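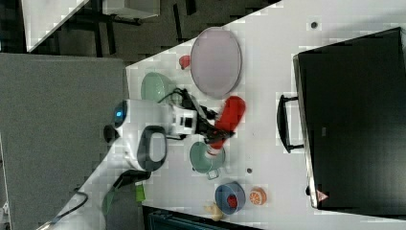

**How do you stop a play kitchen taking over the whole table?**

Give every dish one job and put the food away by colour at the end.

**Gurine** – 2020-07-16
We've been doing the colour thing since June and I love it! Red food goes in the blue bowl, fruit slices sit beside it, and the big pinky-lavender plate is for "serving" (it takes up loads of room, but it's the favourite by miles). Clearing up takes four minutes now.

**Biltuser**
Colour sorting never lasted here. Up to 60 bits of food and mine wanted the pepper with the banana, end of story. We sort by meal instead – breakfast, dinner, pudding. Three tubs, lids on, done.

**Gurine**
Ooh, but then where does a strawberry go?? Breakfast AND pudding!

**Coppens**
I'd drop the big plate. Bowls stack, plates sprawl.

**Flolora**
Noooo, keep the plate! A big plate is where the whole meal happens. I'd sooner lose a bowl. The little green pot is lovely too, mine would make soup in that all afternoon.

**Biltuser**
Fair enough on the pot. Still not sold on colours.

**Coppens**
Trying the tubs tonight. The plate can stay till the weekend.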